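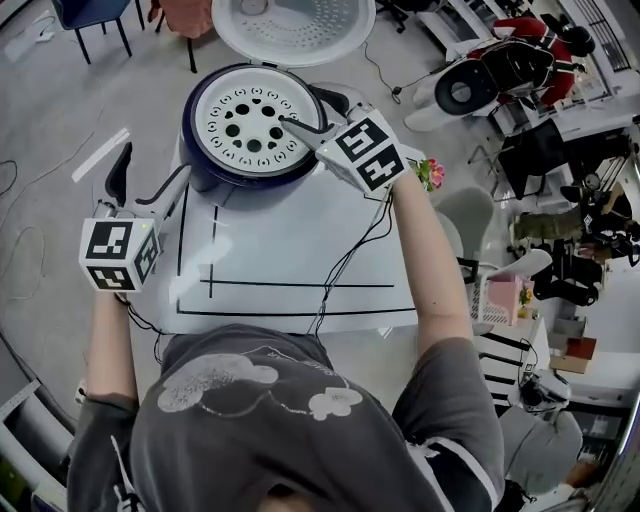 Navy rice cooker, lid open

Search this site Go

Starchy film under my rice cooker lid
Posted Monday by Natalina Sartori
Print | E-mail

Hello all! The plate with the little holes under my lid gets sticky, and I'd love a gentle way to clean it.

Howard Hebden
Soapy water, 10 minutes, soft brush. Unplug it first, dear!

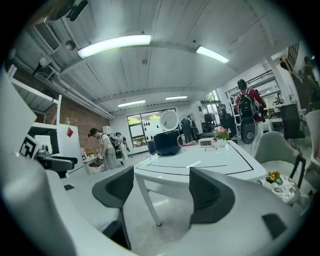
Yupin Boonyarit
Starch film is much easier to spot in good light, I find. Long tubes on a white plank ceiling are lovely for that, and then a drop of vinegar does the rest.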